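Home | About Us | News | Press Office | Contact

December
By Carys Phillips, Press Office

Clolen opens registration for its winter home-sorting scheme

PORNMONT – Clolen, the household organisation service, today announced that registration is open for the second year of its winter home-sorting scheme. The scheme offers residents of Pornmont and Prunik free written guidance, a telephone advice line and a set of storage trays for small personal belongings.

This year's programme is devoted to jewellery and watches. In a survey of 423 households carried out by Clolen in the autumn, tangled chains and single earrings were the items most often named when residents were asked what they had put off sorting. Watches no longer worn came next.

"Many people keep these things in a drawer for years and find it hard to begin," said Kristýna Hubáček, Head of Household Programmes at Clolen. "We ask them to set aside one hour, lay everything out on a bed or a table where the light is good, and put each piece with others of its kind." 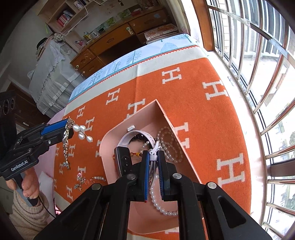
Jewellery being sorted on a bed, with bracelets and a gold chain in a pink open tray and silver pieces on the blanket.

The guidance booklet, written by Oľga Zeman, sets out an order of work. Necklaces and fine chains are dealt with first and laid flat, with clasps fastened. Beaded bracelets and strings of pearls follow, and are kept apart from anything with a sharp edge or pin. Earrings are paired before they are put away. Watches are left until last and should be stored with the strap open.

Trays are supplied by Šindelář, which has agreed to provide 1,000 for the scheme. Of these, 200 are reserved for residents aged over 65 and a further 200 for households that have moved home within the past year. The remainder will be allotted in order of registration.

"An open tray on a shelf is used far more than a box with a lid," said Čestmír Bartoš, Sales Director at Šindelář. "We are pleased to support the scheme for a second year."

Registration is by post or through the Clolen website, and one tray is available per household. The advice line is open from 9 am to 4 pm. Booklets will also be available in large print on request.

Press enquiries should be addressed to Tonantzin Robles, Clolen Press Office, Pornmont.

ENDS

Shares: 14 | Comments: 2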